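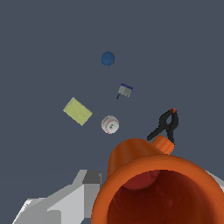 Blue ball and small grey item on a dark grey surface

Home News Buying Selling Letting Back issues Contact

Reserving off the brochure at Liltgate: read the small print first

Akua Amissah, 12/7/19

The sales office for the new flats at Liltgate opened last month, and the glossy brochure has been through most letterboxes in Tulholm by now. Ours came twice. The builder is Dankwa, who did the terrace behind the old dairy, and the pitch is the usual one: choose your flat from the plan, pay a small fee, and the price is held for you while it gets built. I have had several readers ask whether it is a good deal. I don't know, and after an afternoon with the paperwork I am not convinced the sales office does either.

Start with the fee. It is £100, which sounds like nothing, and the front page of the form says it is "fully refundable". Turn over and you find it is refundable if you pull out in writing within 14 days. After that it goes towards "administration". What is being administered at that stage I could not find out. There is no solicitor involved yet, and the flat has no roof.

Then there is the holding of the price. Kwesi Baidoo, who sold houses in Clornthorpe for years before he saw sense and retired, went through the form with me and put his finger on clause nine. The price is held "subject to specification". If the kitchen supplier changes, or the flooring, or anything else the builder decides to call specification, the price can change with it. You may walk away if you don't like the new figure, but see above about the £100. So the price is held unless it isn't.

The cheapest flats are studios of 438 square feet. That is a fair size for a studio and I have lived in smaller. But the figure is given in the brochure as "total area", and when I asked whether that took in the balcony I was told somebody would get back to me. Nobody has. If you are thinking of one of these, ask for the internal floor area on its own, in writing, and ask for the ceiling height while you are at it. On the top floor the roof slopes and the plan doesn't say by how much. 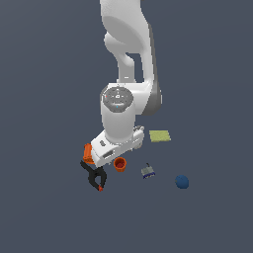
The brochure pictures of the insides are another thing I would take with a large pinch of salt. They are all made on a computer, which is normal enough before anything is built, and the rooms look lovely and full of light. Look at what they leave out, though. No radiators, no sockets, no window catches, and in one bedroom no door that I could find. A plain background suits some subjects: set a white robot arm against flat grey with no walls or edges and the arm is all you look at, and quite right too. With a flat the walls and edges are what you are paying for. I would want to see a plan with measurements on it for each room, and the position of the boiler cupboard, before I took any notice of a sofa that doesn't exist.

Service charge next, and this is where I got properly grumpy. The sheet gives it as £353 for the first year. It covers the lift, the bins, the lighting on the stairs and the grounds. For a building with a lift that looks low to me. Kwesi thought so too. There is nothing to say what happens in year two, no cap, and no draft budget to look at. A low first year helps to sell flats. I asked for the budget and was told it was being finalised, which is odd, as somebody must have added something up to arrive at a number as fussy as 353.

Obed Amoah wrote in to say I am too hard on new builds and that he has been very happy in his. Fair enough. His was finished when he bought it, so he could walk round and turn the taps on.

Parking: one space per flat, according to the brochure. One space per flat "where available", according to the form. Get the number of your space put on the form or assume you haven't got one.

The completion date is given as December. It doesn't say which December. When I pointed this out the young man in the sales office laughed, then looked at the sheet again and wrote something down.

If you still want to reserve, and some of you will, take the form home before you sign. They did let me do that without a fuss. Have your own solicitor look at it, not the one on the recommended list, and keep a copy of the brochure you were given, as the version on the counter had already changed page six. Anyone who has had an answer about the balconies, please write in.

Recent items
Lamisi Ayaaba on damp surveys and who pays for them
Clornthorpe Road: the garages are up for sale again
Nana Amegashie: what my letting agent charged for
Readers' letters: hedges, fences and shared drives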